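4.2 Surfaces used for sorting

Households in the Carden survey were asked where they put small goods while deciding which container to keep them in. We had expected the kitchen table to come first. In the Stakgate flats, where few kitchens have room for a table, the bed was named more often than any other surface, and the same answer came up in the larger houses at Prydderch whenever the goods were meant for a bedroom or bathroom.

Of the 804 entries in the household diaries, 288 concern toiletries, paper goods and other small packets. These were usually put down in one heap beside the container and then moved across singly. Respondents wrote that a bed is wide and close to the wardrobe, and that nothing breaks if it is dropped there. The drawback they mentioned most was that the surface gives way, so a tall box leans once the first heavy item goes in on one side.

The containers themselves were seldom bought for the purpose. Cardboard boxes kept from earlier deliveries were the usual choice, often with the flaps missing, and people went on using them after the rims had begun to tear (Figure 6). Storage tubs of the Clasex type were kept for clothes and bedding.
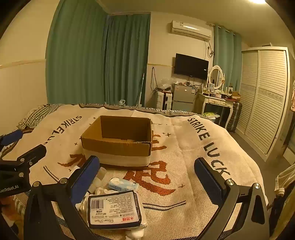
Figure 6. Open cardboard box on a bed, with a pack of tissue paper and other small items next to it. The rim is torn at one front corner.

Worn boxes were replaced only when the base failed. Several diaries record the same box in use for up to 4 years, first for shoes and later for bathroom stock. Paper goods tended to be packed last, as they are light and can be pressed into whatever gap is left at the top. Where a box was too full to take them, they were left on the bed until the evening and then put in a drawer.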